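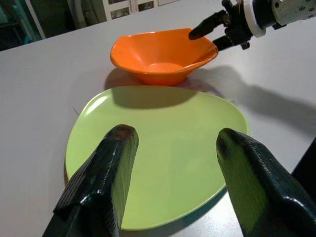

Attachment 1: orange bowl and green plate on the white table

Ticket subject: Dishwasher leaves gritty film on colored dishes, drain error comes and goes
Product: Osberg countertop dishwasher
Opened by: Philomena Kinsella
Status: Open, waiting on customer

Philomena Kinsella wrote:

Hi there! I've been through the help pages twice and the phone line once (33 minutes on hold, then it dropped me) so I'm trying the ticket thing. The short version is that my Osberg has started leaving a gritty white film on everything, and every few loads it stops partway with the drain light blinking. It shows up worst on the colored stuff. My white mugs probably have it too and I just can't see it!

I've had the machine since last August and it was great until a couple of weeks ago. We have hard water here in Moriarty, like, kettle-looks-like-a-cave hard, so my first guess was scale. I ran a descale cycle with the powder that came in the box. Dishes were nice for one load and then the film was back.

Things I've tried so far:
Cleaned the filter. It had a bit of popcorn husk in it and some label mush, nothing dramatic.
Switched from Tustus tabs to plain powder. No change, except that the powder smells worse.
Turned the rinse aid up to the highest setting. That gave me streaks AND grit, so I put it back.
Ran it empty on Intensive. It finished fine, no drain light.

The model sticker is on the back and I can't get to it without unhooking everything, but I can do that if you need it.

Fiachra Scanlon (Niltura Support) wrote:

Hi Philomena, thanks for the detail, and sorry about the phone line. No need for the sticker yet. Two questions. Does the film come off with a wet finger, or only with vinegar? And where does your drain hose end up, in the sink or plumbed in? If it's in the sink, let me know if any part of it runs higher than the top of the machine.

Philomena Kinsella wrote:

Okay, wet finger takes it right off! I'd never thought to try it, I went straight for the vinegar. And it feels like fine sand, so I'm guessing that's not scale?

The hose goes in the sink. It goes up over the window ledge first, because I moved the machine to the other side of the counter when we got the new toaster oven. So yes, one part is higher than the top, I'd say by the length of my hand. I'm now trying to remember if I moved it before or after the film started and I have a bad feeling about the answer.

Fiachra Scanlon (Niltura Support) wrote:

Sand that wipes off is usually food soil and undissolved detergent going back over the dishes. If the pump has to push water up over a ledge, some of it can run back down into the tub when the pump stops, and you'd get the drain light now and then as well. Please try this:

Unplug the machine and lay the hose so it never goes above the top of the door.
Check for a kink where it leaves the back panel.
Take out the lower spray arm (it lifts straight up) and rinse it through under the faucet.
Run Quick, then a normal load, and tell me what code shows if it stops.

Philomena Kinsella wrote:

Done, and it took me most of Saturday morning because the hose wouldn't reach from the new spot, so the toaster oven has moved and the dishwasher is back where it started. My husband has opinions about this.

The spray arm was gross. There were 2 holes completely blocked and I got them open with a toothpick. I hope that's allowed? The manual says "soft brush" but I don't own a brush that small.

Quick ran fine. The first normal load came out clean, green and blue plates included. The second one stopped with 17 minutes left and showed E4, then I turned it off and on and it finished by itself. Dishes from that one had a little grit, way less than before. Is E4 the same as the drain light or is that something new?

Fiachra Scanlon (Niltura Support) wrote:

Toothpick is fine. E4 is separate, it means the tub was slow to fill. Could you shut off the water, unscrew the inlet hose at the machine end and look at the small mesh screen inside? With water as hard as yours it may be clogged. A photo of the screen would help if you can get one.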